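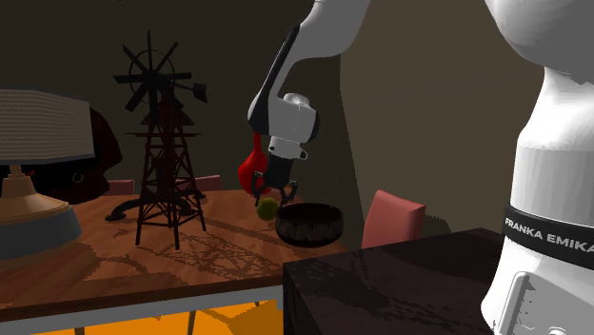 Render: Fluranau sim group, tabletop set

Home | Notebook | Cells | Sim | Procedures | Search

Notebook, March, started 9:40 a.m.
Subject: rules for sim scenes before they count toward a release

Went through the draft rules again with the ball and bowl scene open. Most of them hold up. Notes on the ones that need work.

Rule 2, clutter. Draft says "realistic clutter," and two people will read that two ways. New wording: at least one tall object and one object partly hidden by the gripper at the approach pose. The windmill covers the first, the red vase the second. Keep the windmill. Its lattice puts a busy shadow on the wood, and the flat-shaded sets from Hosero never gave us that.

Rule 4, clearance. Fingers stop above the target and hold before the final descent. Hold is 500 ms in the draft. Leave it. Log the hold as its own step, not as part of the approach.

Rule 5, contact. Any touch on an object other than the target fails the run, even if the ball ends up in the bowl. Hermans scored these as passes last year and we had to rescore 2,460 runs. Put this rule first on the sheet.

Rule 7, seeds. 100 seeds per scene, list frozen before the first run. No swapping out a bad seed. If a seed spawns objects inside each other, mark it void and report the void count next to the pass rate.

Reran the old Rodus logs under the new rule 5. 37 runs changed from pass to fail, nearly all on the bowl rim.

Open:
- speed cap near furniture. Chairs are in the scene but not in the collision list. Add them.
- who signs off a rule change
- same sheet for the real cell, or a separate one?

Last updated: March

Contact | Copyright Fluranau | Back to top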